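Subject: Re: [snack-swap] What's going in the July box?

Chantal Campbell wrote:
> I have room for one more kind of thing in the July box and I'm
> stuck. Everything so far is salty. Does anyone have a sweet idea
> that isn't chocolate? It has to survive the mail truck in the heat.

Chantal, yes! Chestnuts! The peeled, ready-to-eat kind in the little foil packets. I've been on a tear with these ever since the Dirkudside swap and I can't believe I went so long without them. They're soft, a little sweet, a little like baked sweet potato, and there's nothing in them to melt.

I've had everything out on the table since lunch — plaid cloth, open box, bags shoved to the back — trying to work out what fits with what.

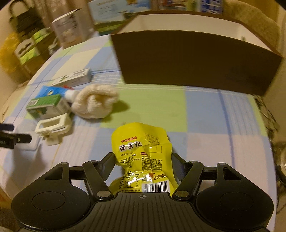 My vote is to put the puffy packets in last, on top, so they don't get squashed under the cans. Last time I tucked 3 of them down the sides and it worked fine, but they came out pretty wrinkled (still delicious!). If you're keeping each box under 600 grams, go for the small size, which is 80 grams on my kitchen scale.

The Kurden people might like them too, they went wild for the roasted peas. I can bring extras over to Cloutier if you want to try one first. Just say when!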